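**Etim bench kit for fine manipulation recording**

Etim is a tabletop kit for recording demonstrations of small-part work. It consists of a clamp-on arm mount, a pair of interchangeable finger sets, a close-range camera bracket and the Skerkus recorder, which writes joint positions, finger opening and video to one file per attempt. Arms are not included. The mount plate fits the Brestent light series directly and other arms with an adapter.

An operator guides the arm by hand or from a leader arm and marks the start and end of each attempt with the foot switch. Attempts can be tagged as good, poor or void at the bench, and the tag is stored with the recording. Void attempts are kept unless deleted by the user.

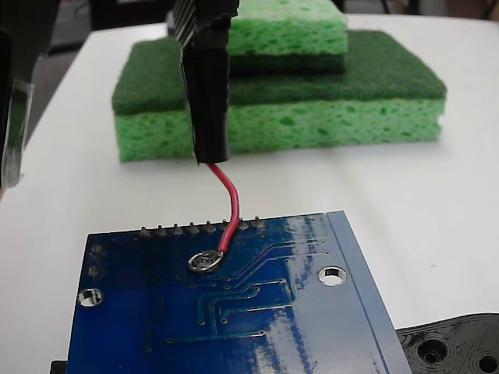
Wire and circuit board tasks place the heaviest demands on camera placement. The fingertip works close to the board surface, and a thin lead such as the red one running to its solder pad covers very few pixels in a wide view. Glossy solder mask also throws back white glare, as it does across the right half of the blue board, and this can hide traces and pads. Set the lamp angle with the board in its working position, then lock exposure before the first attempt. The bracket has a polariser slot - filter sold separately.

**Recorder**

- Storage: 1,452 attempts at default settings
- Joint data: 100 samples per second
- Inputs: two cameras, one arm, one foot switch
- Export: Flallum format or plain folders

All streams share a single clock. If a camera drops out, the recorder closes the attempt and tags it void.

**Ordering**

Full kit, order code 739. Finger sets and brackets are also supplied singly. Recorders shipped before August need firmware 11 to export in Flallum format; the update is free and is installed from a USB stick. Existing recordings are not altered by the update and can be exported again afterwards.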